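6. Checking the grip on glassware

Do this after any change of fingers, and again each September whether the cell seems to need it or not. Allow 32 minutes. Silwood allows 20 in its own booklet, but Silwood has never had to find the hex key.

6.1 Bring both arms to the rest pose and wait for steady green on each base. Blinking green is a different thing and has its own section (3).

6.2 Route the gripper cables over the top of the wrist with enough slack for a full turn. A cable that is tight at rest will be tighter later.

6.3 Set the force limit to the lowest value and open both grippers.

6.4 Hold a small empty vessel between the right fingers and close them by jogging. Stop at first contact, then go up one step at a time, 4 steps at most.

NOTE: If the glass still slips at step 4, clean the finger pads. Do not go to step 5. There is a step 5, and we have a dustpan for it.

6.5 Tug the vessel lightly toward the table. It should stay put -- so should you.

6.6 Repeat with the left gripper, leaving the right one closed. Write both values on the Prillska sheet, in ink.

CAUTION: Keep tongs, racks and lamp cords out of the sweep of either forearm before running anything faster than a jog. The arms do not go around things out of politeness.

6.7 Save the values under a new name. "Final" is taken, and so is "final2".

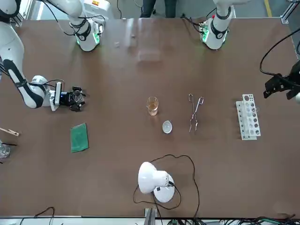 Mimoza Dimitriou: On ours the saved force limit went back to default after a power cut, so I'd add a line about reading it back off the pendant before the first run of the morning. Cost us three flasks to learn that.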